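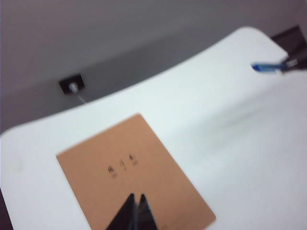
I have wanted a proper desk for years. Not a grand one, just something big enough that I could write a letter at one end and have my lunch at the other without getting soup on the gas bill. For most of my working life I've made do with a fold-out thing from a catalogue that wobbled whenever I rubbed anything out, and in March it finally dropped a leg while I was on the phone to the dentist. So I went and ordered the Skoltorness, the plain white one from Elell, and I've now lived with it long enough to have opinions!

First, getting it into the house. It comes in one box, and it's a heavy box. The driver was lovely and brought it as far as the hall, which is all they promise, and then it was up to me and my brother-in-law and a lot of bad language on the stairs. If you live in a flat with a narrow turn, measure the turn. We had to stand the box on its end and sort of waltz it round.

Putting it together is fine. You get 12 bolts, a little key, and a booklet with no words in it at all, only drawings of a cheerful person with no neck. I got the crossbar on back to front the first time (the holes look the same from either side and they are not) and had to undo the lot. Allow an evening. I started after tea on a Wednesday and was sitting at it by the time the late news came on, feeling very pleased with myself.

Now the top, which is what I really bought it for. It's matte, so the lamp doesn't bounce back into your eyes, and after the shiny fold-out I can't tell you what a relief that is. It wipes clean with a damp cloth. Tea, yes. Felt tip, mostly. Biro, no, or not if you leave it overnight, and I've got a faint blue squiggle near the left corner to prove it. Elell do a cleaning paste for this and I'm too mean to buy it. Bicarb got it down to a shadow.

The other thing about a hard white top is that it's miserable to write on if you only have a single sheet of paper. The pen skids and everything comes out looking like a doctor's note. You want something with a bit of give underneath. I tried the Picard desk mat, which is soft and rather smart and smelled so strongly of rubber that it had to live on the landing for a fortnight. I also tried an old place mat. What I use most days is a bit of card, and my handwriting has gone back to being readable, at least by me.

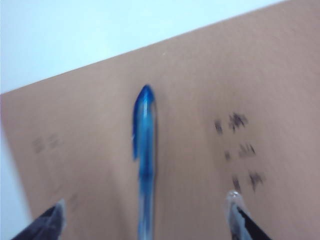

Kuldeep Bajpai wrote in to say he has had the same desk since the older version and gets on much better with the leather mat from Citano, though he warned that it curls at the corners for the first month unless you weigh it down with books. He also thinks I'm wrong about the bicarb and that it will dull the finish in the long run. He may well be right. I've stopped doing it just in case.

Legs next. They're height adjustable, in the sense that you can unscrew the feet a bit, and I needed to, what with our floors being the way they are. There's no wobble. I leaned my whole weight on the front edge and nothing happened except that the cat left the room. The rounded corners are a bigger help than I expected, too, because I walk into furniture constantly and my hip has been a normal colour for weeks.

Moans. There's no drawer, and the clip-on one is sold separately and was out of stock both times I looked. The cable hole is too small for a plug, so you have to feed things through from the wrong end. And it cost £182 with delivery, when the website shows you a much nicer number until the very last page. I do hate that.

Would I buy it again? Yes, I think so, though I'd wait for the drawer to come back in and order the two together to save paying for delivery twice. If anyone has found a clip-on drawer from somewhere else that fits under the crossbar, please tell me what it's called, as I'm still keeping my stamps in a mug.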